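Search this manual
Enter a term or part number
Go

Lallance Sit-Stand Table, Models LT and LT-W
Installation and Use Manual

Section 4. Leveling, First Power-Up, and Surface Care

4.1 Before you start

Complete Section 3 (Frame Assembly) before starting this section. The crossbar screws must be fully tightened and the top must be fastened to both side brackets. The center distance between the two crossbar mounting holes is 466 mm. If the holes do not line up, the brackets have been swapped left to right. Return to step 3.9 and correct this. Do not enlarge the holes.

Tools needed:
- 5 mm hex key (supplied)
- Spirit level
- Phillips screwdriver, size 2

CAUTION: The table must be unplugged for all of 4.2 and 4.3.

4.2 Leveling the feet

1. Move the table to its final position. Two people are required. Lift by the crossbar and not by the top.
2. Leave a gap between the rear edge of the top and the wall. The gap must be wide enough for the power cable to hang without being pinched through the full travel of the legs.
3. Turn all four leveling feet in until they stop.
4. Place the spirit level along the long side of the top, at the front edge. Turn out the feet on the low side until the bubble is centered.
5. Place the level across the short side and repeat.
6. Press down on each corner in turn. If the table rocks, turn out the foot that lifts until it just touches the floor, then check both directions again.
7. Tighten the lock nut on each foot against the leg base.

NOTE: On carpet, repeat 4.2 after the first month. The feet settle, mostly at the corner nearest the user.

NOTE: Model LT-W has casters on the rear pair of legs. Casters are not adjustable. Level with the front feet only, then lock both casters.

4.3 Connecting the control box

The control box mounts under the top, between the crossbar and the rear edge. It has one power inlet, two leg outlets marked M1 and M2, and one handset socket.

1. Slide the control box onto its rail until the tab clicks.
2. Connect the left leg cable to M1 and the right leg cable to M2. Left and right are as seen from the user's side, seated.
3. Connect the handset cable to the 7-pin socket. The plug is keyed and enters one way only. If it resists, turn it over. Pushing harder bends the pins, and bent pins are not covered.
4. Secure all cables with the supplied clips. Leave a loose loop at each leg.
5. Connect the power cable to the inlet, but do not plug it into the wall outlet yet.

CAUTION: Do not use an extension cord that has been joined to another extension cord. Do not run the power cable under carpet or through a door opening.

4.4 First power-up and reset

The legs leave the factory at slightly different heights. The reset procedure brings them into step and must be carried out before any other movement.

1. Clear the area under the top. Remove drawers, chairs, and bins.
2. Plug the power cable into the wall outlet. The handset shows three dashes.
3. Press and hold DOWN. The legs start slowly and continue to their lowest point.
4. Keep holding DOWN. The legs move up slightly and then down again. This is normal.
5. Release DOWN when the handset shows a height value.
6. Press UP and raise the table to full height. Watch the cables during the whole movement. If any cable tightens, stop, lower the table, and reroute it.

If the handset returns to three dashes after step 5, unplug the table, wait 60 seconds, and start again from step 2. If it happens a second time, check that M1 and M2 are fully seated.

Do not run the motors continuously. The control box shuts down when it overheats and shows HOT. Leave the table plugged in until the message clears - unplugging it does not shorten the wait.

4.5 Storing heights

1. Move the top to the desired height.
2. Press M. The display flashes.
3. Press 1, 2, or 3 while the display is still flashing.

Storing a new height on a button replaces the old one. Stored heights are kept when the table is unplugged. They are erased by a full reset (see 4.9).

4.6 Care of the top and side panels

Tops are supplied in white, gray, or oak finish. The side panels are gray on all models. The same cleaning method applies to all of them.

Routine cleaning: wipe with a soft cloth dampened with water and a little dish soap. Wipe again with clean water, then dry. Do not use scouring pads, acetone, or any cleaner that contains bleach or wax. Wax leaves streaks that show under side lighting and attract dust.

Spilled drinks:

1. Do not move the table up or down while there is liquid on the top.
2. Lift cups, papers, and devices clear of the liquid.
3. Blot from the outside of the spill toward the center. Wiping outward spreads the liquid to the edge, and from there it can reach the control box.
4. Check the cable grommet and the rear edge. If liquid has passed through, unplug the table at the wall outlet and dry the underside.
5. Clean with soap and water as for routine cleaning. Drinks with milk or sugar need a second pass.

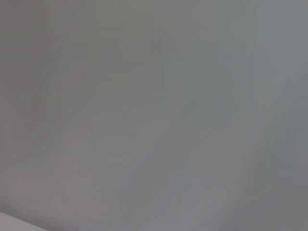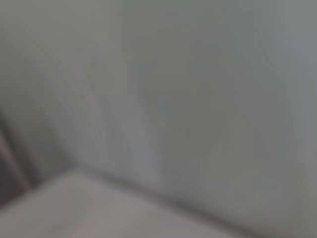
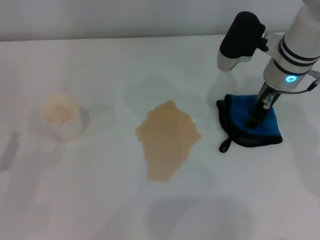

Fig. 4-6. First and second: gray surface, close view. Third: spill on a white tabletop.

CAUTION: Do not plug the table in again until the control box and all connectors are dry. If liquid has entered the control box, replace the box. Do not open it.

Stains that remain after cleaning can be treated with a paste of baking soda and water. Apply with a fingertip, leave for a few minutes, and rinse. Test first on the underside. This treatment is not suitable for the oak finish.

4.7 Load limits

The maximum evenly spread load on the top is 60 kg. This figure includes monitor arms, shelves, and anything hung below the top. Do not sit or stand on the table at any height.

Clamp-mounted arms must be fitted along the rear edge, over or between the legs. Do not clamp to the side overhangs. After fitting an arm, repeat the corner check in 4.2, step 6.

4.8 Cycle counter

The handset records each full raise or lower as one cycle. To read the counter, hold M and 3 together until the display changes. Large values scroll from right to left. A display reading 2542, for instance, means 2,542 cycles since the control box was first powered.

The counter cannot be reset. Have the value ready when you contact service, along with the serial number from the label under the top.

4.9 Messages on the handset

Three dashes: height not known. Carry out the reset in 4.4.

HOT: motors or control box too warm. Wait until the message clears.

E1: leg cable M1 not detected. Unplug the table and reseat the cable.

E2: leg cable M2 not detected. Same as E1.

E5: movement stopped by an obstacle. Clear the obstacle, then press the opposite direction briefly.

E7: load too high. Remove items from the top. If the message stays with nothing on the top, contact service.

LOC: child lock is on. Hold M until the message disappears.

Full reset: unplug the table, hold UP and DOWN together, and plug the table in while holding both. Release when the handset shows three dashes, then carry out 4.4 from step 3. A full reset erases stored heights and turns off the child lock. It has no effect on the cycle counter.

4.10 Moving the table later

1. Lower the table fully.
2. Unplug it and coil the power cable into the rear tray.
3. Remove monitor arms and everything on the top.
4. LT-W only: unlock both casters and lift the front legs clear of the floor. All other models must be carried.
5. Repeat 4.2 in the new location. A reset is not needed unless the handset shows three dashes.

Continue with Section 5, Cable Tray and Accessories.

Section text: Amos Obi. Checked: Roscoe Ambrose.
Last updated: January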